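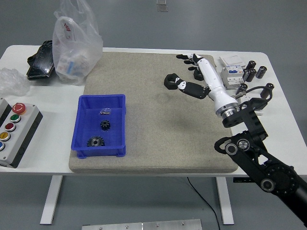 Sellers in Watham have been asking for one person to call from listing to closing, Mereana Bright said, and the new Dultico Realty office on Guerra Street is set up to work that way.

**WATHAM, 15th September** – Dultico Realty has opened its second Watham office and started a fixed-fee listing service for homeowners selling a house, townhouse or condo in the Watham area. Sellers who sign up pay a flat listing fee of $2,000, due at closing. If the home does not sell during the listing period, no fee is owed.

The fee covers a pricing visit, a written market report for the street and the blocks next to it, entry in the local listing service, a yard sign, and two open houses. One agent handles the file the whole way through, including the inspection period and the paperwork for closing. Any commission offered to a buyer's agent is separate and is agreed on in writing before the home is listed.

Bright will manage the new office. She said many owners put off selling after being quoted a percentage and not knowing what it would come to in dollars.

"People want to see the number on the first page," Bright said. "They can take the agreement home and read it before they decide."

The service is open to homes in Watham and in the Berkosa subdivision, including the newer sections north of the creek. Vacant land, farms and commercial buildings are not included and will still be listed under the company's standard agreement. Owners who already have a Dultico listing may switch to the fixed fee if they have not yet accepted an offer.

Dultico will take 70 fixed-fee listings between now and the end of December. After that the company will review the price. Agreements signed before then will keep the $2,000 fee for the full listing period, even if the home closes next year.

The Guerra Street office is open Monday through Saturday, with evening appointments on request. Parking is behind the building. Sellers should bring a copy of their most recent property tax bill and, for condos, the association's current rules and dues statement.

Pricing visits can be booked at the front desk of either Watham office.

**Media contact:** Mereana Bright, Dultico Realty, Guerra Street, Watham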